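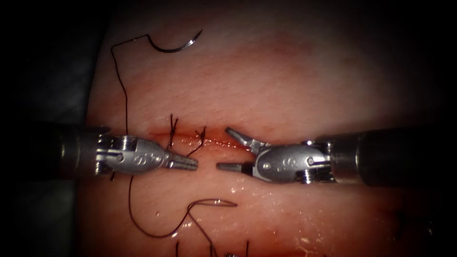
Stitches on a tissue pad, two instruments at work.

The leisure battery and me
Posted by the Pirham Potterer, Nov 5, 2025
2 comments | 70 shares

The leisure battery in our caravan died in August, halfway through boiling an egg. I should say that the egg was on gas and the battery was only running the light I was watching it by, but the two events are now joined in my mind and I can't look at one without thinking of the other.

It was a plain lead-acid thing, sold to me as an 80 amp-hour battery by a man in Rirdale who also does awnings. I had treated it the way I treat most things I own, meaning that I used it until it was flat, put it in the garage, and expected it to be pleased to see me in spring. Lead-acid batteries don't like this. Left empty over a winter, the plates get a crust of sulphate on them and after that you are carrying a very heavy box with a light lunch inside it.

I took it to the garage at Cillcombe, where they put a tester on the terminals and made the noise that plumbers make. Then I was shown the lithium ones. The one on the counter was a Rakena, half the weight of mine, and it cost £499. I asked what it did for £499 and was told it did the same, for longer. I went and sat in the car for a bit. 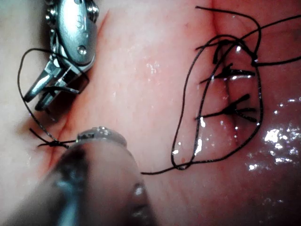

Battery terminals are my own weak point, and I've come to think they are most people's. Mine had grown a sort of blue-green fur that I'd been politely ignoring for two summers. Hot water and bicarbonate of soda takes it off, with an old toothbrush, and then you want everything properly dry before the clamps go back on. I am not a delicate worker. Give me slim metal jaws like those, and a black thread to put through something soft and shiny, and I would have sewn it to my own cuff inside a minute. What I have is a 10 mm spanner and a habit of touching it to both terminals at once, which I've done twice now and which leaves a neat bite out of the spanner. Negative off first, positive off second, and back on the other way about. I've written it on the inside of the locker lid in marker pen.

In the end I didn't buy the Rakena. I bought another lead-acid one, the sealed kind, and a small mains charger that is meant to be left on all winter and looks after itself. My thinking was that we are away for perhaps three weeks of the year, mostly on pitches with a hook-up, and that I'd need to live to a great age to see the benefit of the other. If you live in your van, or camp in fields without power, your sums will come out differently and you should ignore me.

The new one went in last week. It still weighs as much as a paving slab and I still carried it badly. The charger has a green light, which I have been out to look at more often than I'd like to admit, in my slippers.

Next job is the water pump, which has started pumping when nobody's asked it to.

Comments (2)

vanwithaview
Check the vent on that locker even if it's a sealed one. Ours was blocked with a wasps' nest.

Tow_and_Hope
Wrap tape round the spanner handle. You'll only do it a third time otherwise.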